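Workshop notebook - Friday, keys and tags

Started on the key tags after lunch. The old system was masking tape and biro, and half of it had rubbed off. Blue tags are for doors, green for cupboards and cabinets. Floteck only had the sort with a split ring already on, so that is what we are using.

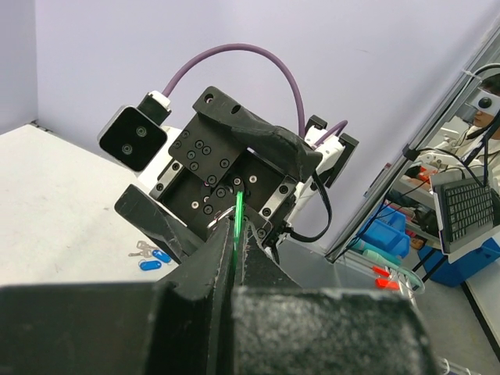

Green tag on its ring, blue-tagged keys on the table.

The rings are stiff. Easiest to open one with a thumbnail, get the key on the first turn and then push it round. Pliers mark the ring, so leave them in the drawer. 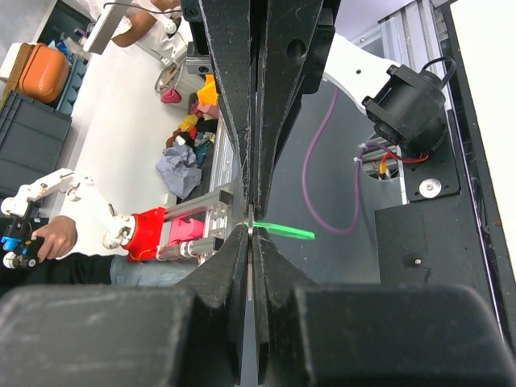
Numbers follow the Stidis list. The store cupboard is 35 and the solvent cabinet is 873. Write them in pencil first - the paper inserts are small and four figures only just fit, as I found with 1636.
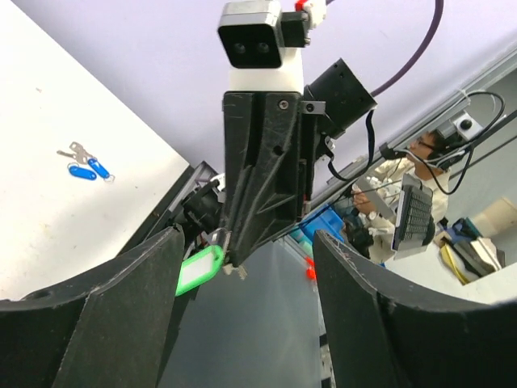

Two keys on the old list match no lock I can find. One may be for the Flerness cabinet that went in March. Keeping both until the list has been checked against the doors.

Still to do: order more inserts, copy the new numbers into the key book, ask Mfinanga for a second key to 1000.

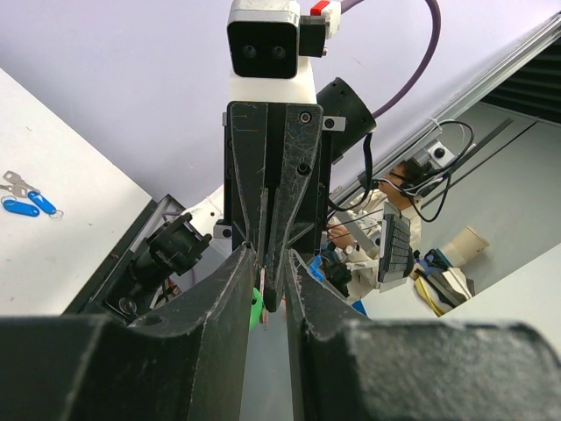
Blue tags and a key on the white table, something small and green at the grippers.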